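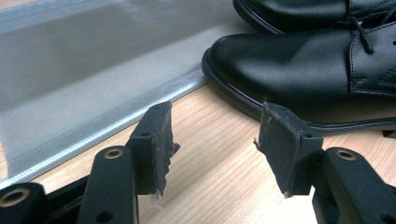
*Black lace-ups and a hand-held gripper at Vuvlow*

Hi, I'm Gwilliam (Gwion, if you're buying coffee), and I look after the equipment budget here at Vuvlow! We're a team of five in Fluvstead, and we help small shops plan for their first robot without blowing the whole year's money on it. We start with hand-held grippers on everyday stuff like dress shoes, then talk arms.
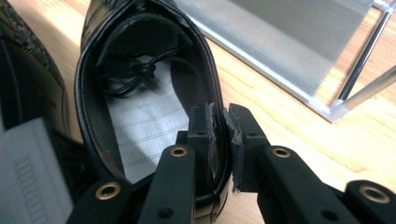
Pads are the line people forget (I did too!). My own plan has $485 for pads and spare parts and $1,576 for training hours, and both go in before I even look at a quote for an arm. Our planning sheet is called Kornitz, it has 37 rows, and yes, you can have a copy. We open the next round of planning calls in November, so come say hi!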